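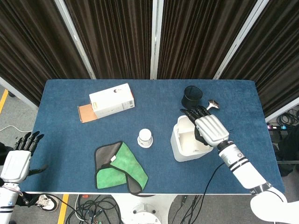
Table clearing, notes for May

Right hand on the white container, left hand open and waiting at the table edge. Task is the same as before: pick up what's on the table, put it where it belongs, wipe down. A person does this in under a minute without thinking.

Settings are Erach's defaults except grip force, which I lowered to 64. Episode limit 300 seconds. We are up to 376 episodes on this layout.

What works: the container. Fingers over the rim is a good grasp and I'd stop collecting on it. The mesh cup is fine as long as the hand comes in from the side.

What doesn't: the spoon. Metal, flat on the felt, and the fingertips slide over it. Uyên got 3 clean picks this morning by pushing down into the cloth first and letting the felt give a little. Worth trying as the standard approach.

Microfiber cloth is still the hard one. Picking it up is easy. Wiping with it is another matter — it bunches under the palm and we end up rubbing the table with a knuckle. Folding it again afterward I would not even attempt yet.

Rochelle asked whether this could go in the Hayes break room by summer. My answer is no. It could carry containers to a shelf if someone stood nearby. It could not be left alone with a dirty table.

To do:
Move the forearm cable, it drags over the front of the table
Try the Pollow fingertip pads on the spoon
Ask Uyên for her wipe trajectories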